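Holloway Anti-Static Cleaning Brush Set (pack of 4)

In stock. Usually posted the same afternoon if you order before 2pm.

I've been selling bits and bobs for home computer repair since I packed in my office job, and these brushes are the thing I get the most emails about. They're also the thing I use most myself, so I thought the page deserved a proper write-up and not the two lines it had before (sorry about those!).

You get four brushes in a roll-up cotton pouch. There's a wide flat one for case panels and dust filters, a round one for fan blades, a skinny angled one for the gaps between slots, and a little stubby one that looks useless until you try to get fluff out of a USB port. The handles are a dark plastic with a matt finish, and the bristles are soft enough that I've never worried about scratching a screen, although I'd still go gently on anything glossy.

I used to do all this with an old paintbrush and a can of air. The can is fine for the first minute, then it goes freezing cold and you've blown half the dust into the power supply. Now I loosen everything with a brush first and hold the hoover nozzle a few inches away to catch it. Much less sneezing! 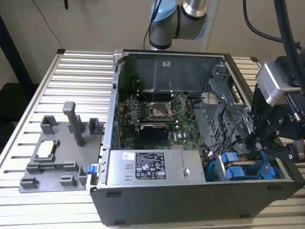
Tower on its side with the panel off. Keep all bristles well away from an open CPU socket.

I do mean that about the socket. The pins inside are tiny and they bend if you so much as look at them, so pop the plastic cover back on before you start brushing anywhere near. If you've lost the cover, my friend Trinity Abernathy swears by doing the case first and leaving the processor in until the very end, and she's done a lot more of these than I have.

The old set came from Prorkov and had metal collars round the bristles, which I never liked near a board. Holloway's are plastic all the way up. They're a touch longer too, so my knuckles don't catch on the edge of the case any more (if you've got big hands you'll know exactly what I mean).

To clean them, swish in warm water with a drop of washing-up liquid, shake them out and leave them flat overnight. Please don't put them on a radiator. I did, and the round one has had a funny parting ever since.

Details
Brushes in set: 4
Pouch: cotton, roll-up, ties with a ribbon
Longest brush: 21 cm
Colour: charcoal
Returns: 55 days, unused, in the pouch

Goes well with the Lisatine magnetic screw tray and the Stivness driver kit, both on the tools page. New stock of the tray is due in June.

Any questions, drop me a line using the contact form and I'll get back to you, normally in the evening once the parcels are done.

Juniper Oyelaran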